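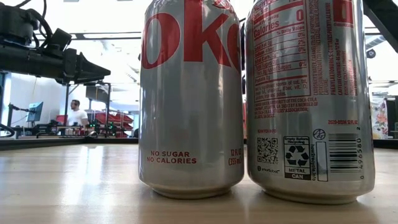

How often should the drinks in the break room be checked?
Once a month for the full list, plus a quick look whenever a new delivery goes on the shelf.

Break room drinks check – Erkcombe office
Done: Monday, March 1, 2021
Checked by: Kausar Niazi
Next full check: April

Morning all! I've kept Nanna's old list and scribbled my comments under each line, so please add your own if you spot something I've missed.

1. Cans free from dents, bulges and rust
OK, mostly. I took 12 out of the bottom tray because the seams were dented and I didn't like the look of them. The rest are fine. Small dings on the side don't bother me, but anything on the rim or seam goes in the recycling, please.

2. Labels readable, front and back
OK. The Coke cans have NO SUGAR and NO CALORIES in little red capitals low down on the front, and the nutrition panel is round the back with a big red 0 next to Calories. Please have a read of the small sideways print too! There's a phenylketonurics notice in there and the caffeine content, and both matter to people on our floor. I needed my glasses for it.

3. Can size noted on the stock sheet
Fixed. The sheet said 330 and these say 12 FL OZ (355 mL), so I've crossed it out and put the right figure in. (Wandley sent the last lot, so do check theirs again when the next order turns up.)

4. Use-by dates checked, oldest at the front
Not OK. Somebody had loaded the new trays in front of the old ones. I've swapped them all round and my back is not thanking me. We had 157 cans in the cupboard when I finished, 58 of them due before the end of April, so drink those first!

5. Fridge clean and closing properly
OK, though the door wants a firm push. Sticky patch on the second shelf wiped up – orange squash, I think.

6. Trays stacked safely
Not OK. They were piled well above shoulder height by the door. I've brought them down to three high and I'd like them to stay there.

7. Table wiped, no spills on the floor
OK.

8. Recycling bin emptied
Half done. Bin emptied, but there were no liners left, so I've asked Nanna Ladefoged to put some on the Sethi order.

Still to do: liners, and a new seal for the fridge door. If you're opening a tray before I'm back on Thursday, tick it off on the stock sheet first.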